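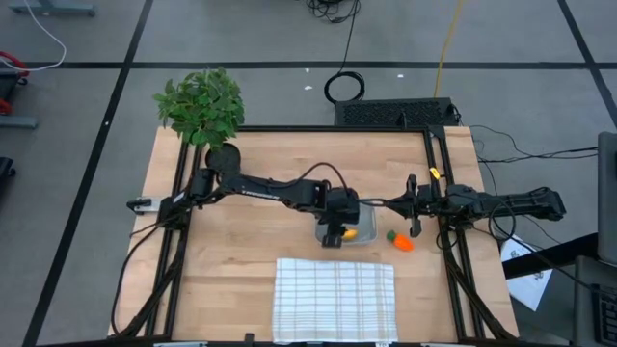
To: equipment-planning list
Date: 25 Aug 2020
Subject: Re: Two-arm stations - what to put in the budget request

Colleagues,

Thank you for the questions received on the draft equipment plan. The message from the Doltska site covers most of what others have asked, so I am replying to it on the list. The relevant part is quoted first.

> We have read the draft and support the general direction. Before we
> can sign off on our share, we need four points cleared up.
>
> 1. The draft lists one price per station. Does that price include the
> table and frame, or only the arms and grippers? Our finance office
> treats furniture and equipment under separate codes.
>
> 2. The Ultell quote and the Carrilho quote do not cover the same
> items. Please provide a comparison we can put in front of our
> director.
>
> 3. We have one room available and it is shared with desk staff. How
> much floor should be set aside for each station?
>
> 4. Is there a line for objects, containers and other small supplies?
> In the last cycle these came out of our general office budget, and
> we would like to avoid that.

My answers follow in the same order.

1. Scope of the station price. The price in the draft covers the arms, the grippers and the controllers. It does not cover the table, the frame, the computer or the monitor. The next version will show these on separate lines so that each site can assign its own codes. Please enter the frame as equipment and the tabletop as furniture. A solid wood top is acceptable and no site is asked to replace one it already has.

2. Comparison of quotes. Ultell quoted $1790 per station for the frame, delivered in parts. Carrilho quoted $984 for a frame of the same outer size, but left out the mounting plates, the corner brackets and delivery. Carrilho has been asked for a revised figure with these items included. Until it arrives, sites should budget at the Ultell price. Any amount left over may be moved to spare parts within the same request, but not to travel or staff time.

3. Floor space. The draft gave only the size of the table, and this was an error on our part. The rear sections of the arms can reach past the edge of the table, and cables need a path to the controllers and to the nearest desk. Please plan for a clear strip of 55 inches on each side where an arm is mounted, measured from the frame. Desks may stand closer on the remaining sides. Sites with carpet tile do not need new flooring, but should request cable covers for any walkway.

A view from one of the gripper cameras may help those who have not yet seen a station and need to explain the layout to their facilities office.
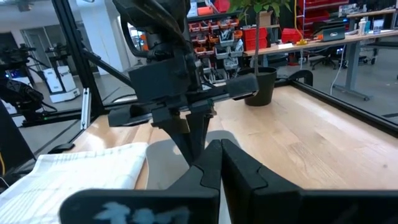
Work table seen from a gripper camera, with the parts bins and a desk behind it.

Storage and desk space are funded through the room budget, and I ask that they be kept out of the station request. The Wolivum program office returned two requests last cycle for mixing the two, and each of those sites lost its place in the ordering schedule.

4. Small supplies. Yes, there will be a line for these. The work planned for the first year is simple handling: toy food items, clear plastic containers, folded towels and similar goods. None of it is costly, but it wears out and goes missing, and the sites need to use matching items if their results are to be compared. Supplies will be bought centrally and sent out as kits, with 12 kits in the first order. Please do not buy your own in the meantime, even where a local store is cheaper.

Two further matters were raised by other sites.

Spare gripper fingers should be requested now, along with the arms. The supplier's delivery times for single parts are long, and a station with one damaged finger cannot be used for two-arm tasks. One spare pair per arm is the approved amount.

Service contracts are not part of this request. We are still reviewing the terms offered by Ultell - in particular, whether repairs are done on site or by return shipment - and will write separately. Sites should not sign anything with either firm before then.

Revised site figures should reach the planning office by the end of August. Please use the existing form and mark changed lines in the last column. Sites whose figures have not changed should confirm this by a short reply to me directly, not to the list.

Regards,

Equipment Planning Office
Wolivum Program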